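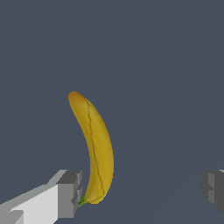

4.2 Setting up the wrist camera and finger offsets

The Kollia cell uses one arm, one parallel gripper and one camera fixed at the wrist. Before any grasping data is recorded, the simulated copy of the cell has to be adjusted so that both fingers sit where the controller expects them. We do this with a single object on a plain gray background, which keeps the finger edges easy to pick out. In Figure 3 the object is a banana standing nearly upright between the fingers, with a much smaller gap at the left finger than at the right. A view like this one is enough to check the lateral offset: the operator reads the gap on each side at the height of the finger tips and enters the difference in the setup file. The stepped inner faces of the tip blocks serve as edge markers, so no printed target is needed.

Figure 3. Rendered view used in the offset check, with the test object between the gripper fingers.

The check is repeated at 4 finger openings, from nearly closed to fully open. If the offset changes from one opening to the next, the fault is in the finger joint limits and the camera pose is left alone. If it stays the same, the camera pose is corrected and the check is run again. We allowed 3 corrections per setup. A cell that still failed was reloaded from the stored Grivstead configuration and set up from the start.

Upkeep of the simulated cell follows the same steps. The offsets are checked after every 200 grasp trials and after any change to the finger model. The Ren controller writes each result to the run log together with the version of the gripper file. Trials recorded between a failed check and the last good one are dropped. After this filtering, 2307 trials remained for the comparison in Section 5. The physical gripper at Civwood was set up separately, using the procedure in Section 4.3.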